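How to Book a Big Table at a Beer Hall Without Losing Your Friends

Getting 30 people to agree on a night out is harder than the night out. I've done it four times, and I still speak to most of them. The method goes like this.

Step 1: Pick the date yourself

Do not run a poll. Anneliese Buschmann ran a poll in September and is still waiting on Torben. Announce a date, sound confident, and let the complaints come to you.

Step 2: Call the venue

Web forms at places like Harms tend to stop at eight guests. Phone in mid-afternoon, between lunch and the first stag party. Ask three things: the minimum spend, how long you keep the table, and whether the band plays right next to it. If they say "it's lively over there," take the other end of the hall.

Step 3: Collect deposits

Ask for the money before you pay the venue, and set a deadline. "I'm good for it" is a lovely sentiment and has never once cleared at a bank. If the hall wants $200 up front, split it among the people who have said yes, and move the maybes to a separate list.

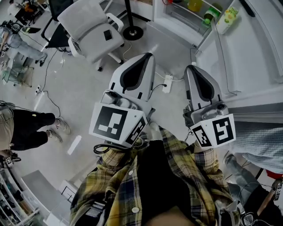
Step 4: Pre-order the food

Sharing platters keep things simple. Get the vegetarians' names in writing, or the carnivores will discover a sudden love of cheese dumplings.

Step 5: Sort out the bill early

Drinks go on separate tabs, food on one. Tell the server when you sit down, while everybody can still do arithmetic. Check whether service is already included before you pass the hat around.

Step 6: Send one reminder

The day before, send the address, the time and the name on the booking. Tell Torben it starts 50 minutes earlier.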